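Tostumbridge Makers' Newsletter

From the Plevwood bench: teaching an arm by showing it

26 January 2020

Many members asked me at the last open evening what we are doing in the back corner with the small white arm, so I promised the editor a longer item. I will try to write it in everyday words. Some of you know much more about robots than me, and I ask you to be patient.

The aim of the Plevwood project is simple to say. We want a small arm to put packaged food into a divided tray, and we do not want to write down every movement for it. In my old job I did write down every movement. You told the arm to go to one point, close, go to another point, open. It was good work for a factory where the part always comes to the same place. For a snack bar that lies a little crooked, it was hopeless.

So now we do it the other way. A person moves the arm by remote control and does the whole job by hand, and the computer keeps the camera pictures together with the positions of the joints. One such recording we call an example. When there are enough examples, a learning program looks for the connection between what the cameras see and how the arm should move next. It is a bit like teaching a child to butter bread. You can explain, but mostly you show.

The number everybody wants to know is how many. On the day I write this we have 1,070 examples saved, and our goal for the first training is 3,000. It sounds like a lot, and it is. One example takes on average 22 seconds, but then you must put the things back in a new position, check that the recording was saved, and write a line in the log. A person who is used to the controls gets tired sooner than you would think, mostly in the eyes and in the thumb.

I should say something about the fingers, because they gave us the most trouble in the beginning. Smooth plastic does not hold a shiny wrapper well. We tried rubber bands, then a strip from a bicycle tube, and at the end we came to a soft white covering over the tips. It grips better and it is kind to the packaging. The weak side is that it gets creased and fuzzy, and so the fingers do not look the same in every recording. At first I wanted to change the covering each time it became ugly. My colleague from the Forkberg group told me to leave it, and I think now this was good advice. If the program only ever sees perfect fingers, it will be confused by the first loose thread.
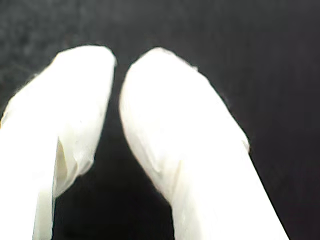 What makes a useful example

I was surprised how much there is to say about this. When I started I believed that every successful try was a good example. After some months I am more strict. The list we keep on the wall at Plevwood is like this:

Start from a different place. If the arm always begins at the same point, the program learns only one road and is lost on any other.

Move at one calm speed. A fast operator and a slow operator in the same set make the program nervous, and it shakes.

Do not stop to think in the middle. The computer does not know that you were thinking. It learns that at this point one must stand still.

Keep a few corrections. If you miss the object, open again and do it properly, and save it. The program will also miss, and it has to see how a person gets out of this.

Keep your own hands out of view until the recording is closed.

The last one is the hardest for me. I reach for the object too early nearly every session, and these recordings must be thrown away. From the first batch we deleted 296, and I am sorry to say a good part were mine.

We also record the opening and closing of the fingers with nothing between them. Visitors find this funny. But the program needs to know how an empty grip looks, or it will carry air to the tray and be very satisfied with itself. For these recordings we open wide, close, open a little, lean, and repeat with another background position.

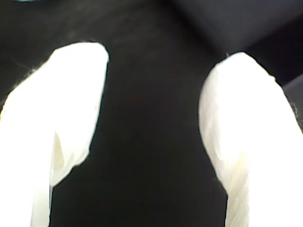 The light is the other part I did not respect enough. A white finger very near to a camera, over a dark surface, becomes so bright that the details are gone. You see the outline well, but not much of the folds. In the first weeks I lowered the lamp, then I moved it to the side, then somebody put it back because he wanted to solder, and the result is that our examples have several kinds of light. I complained about it in the log. The Forkberg people answered that they pay attention to have exactly such a mixture, and change the lamp on purpose. So I stopped complaining, but I do write down the lamp position now.

The log is a plain paper book. We write the object, who was operating, the state of the fingers, the lamp, and if the try worked or not. I know that all of this could be typed. But with the controller in one hand it is easier to take a pencil, and the book does not ask for an update in the middle of the work. Each evening one person copies the page into the spreadsheet. If the book and the computer do not agree on the number of recordings, we look for the mistake the same evening, while we still remember.

About the covering I have one practical tip for members who want to build a similar gripper. Cover only the upper part of the finger and leave the lower part bare. The tip does nearly all of the holding, and with less material there is less to wrinkle. Press the tips together a few times before you begin and look at them closely from the front. If a fold stands up between them, the grip will be crooked and the object turns when you lift it. We had a whole afternoon of turning chocolate bars until I looked properly.
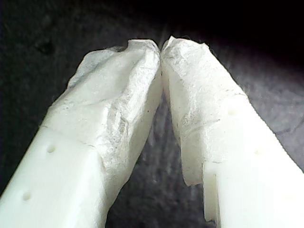

The money question also came up at the open evening, so I answer it in the same place. The club paid for the servos and the wire. The white parts were printed on our own machine, some of them twice because I mirrored a bracket by mistake. The old computer was a gift from Babić, the electrical shop on the corner, and we are very grateful for it. It is slow at training, and for this step we will borrow time on a better machine in Forkberg. For recording it is good enough.

Now we work with wrapped snacks, as they are light, cheap, and it does not matter if one is dropped. They are also more difficult than a wooden block. The wrapper is colourful and it reflects, and the crimped ends bend when you touch them. After these will come small boxes, and then maybe something soft like a pair of socks. I would like to try a mandarin, but I was outvoted.

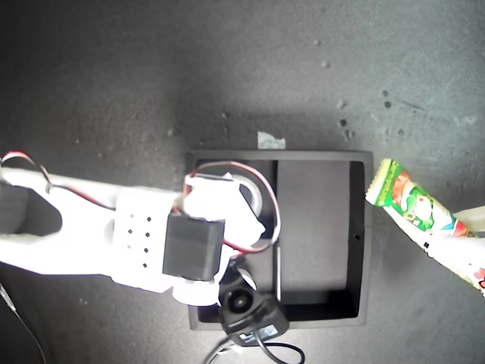
The arm over the divided tray, with a snack bar waiting on the right.

How you can help

We need more operators. You do not have to know programming, and it is even better if you have never driven such an arm, for the reason that every person moves in their own way and we want this variety in the set. A new person needs one short practice, and the practice recordings are not kept, so please do not be afraid to drop things. Two operators can share one session, one driving and one placing the objects and writing in the book. It goes much faster like this and it is nicer company.

Bring also your unopened snacks if you have strange ones at home. We look for wrappers in colours that we do not have, and for shapes that are not only long and flat. Please do not bring anything with nuts that are loose, as we share the room with the children's electronics group.

If the numbers grow as I hope, the first training will be in May, and I will write again with the result, also if it is a bad one. The sign-up sheet hangs beside the tool cupboard at Plevwood. Write your name clearly – last time I could read only half of them – and tell if you prefer afternoon or evening.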